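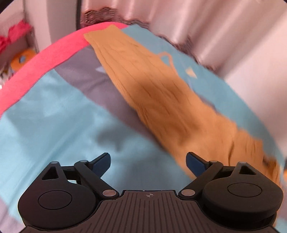 De: Qistina Sutanto
Para: lista Tuletti
Asunto: Re: doblar prendas de punto

Atieno Swai escribió en mayo de 2019:
> Mi madre cuelga los jerséis en perchas y dice que así
> respiran. ¿Alguien los dobla? ¿Y cómo, sin que acaben
> hechos una bola al fondo del cajón?

Atieno, respirar, respiran. También crecen: yo colgué uno y en julio me servía de vestido.

Los doblo sobre la cama, que es la única superficie de mi casa donde caben las dos mangas. Boca abajo, mangas hacia dentro, un tercio, otro tercio y al cajón, de pie. El color mostaza va delante – si lo pongo detrás, me compro otro.

Para los de cuello alto no tengo método, solo resignación. Se aceptan propuestas.

Qistina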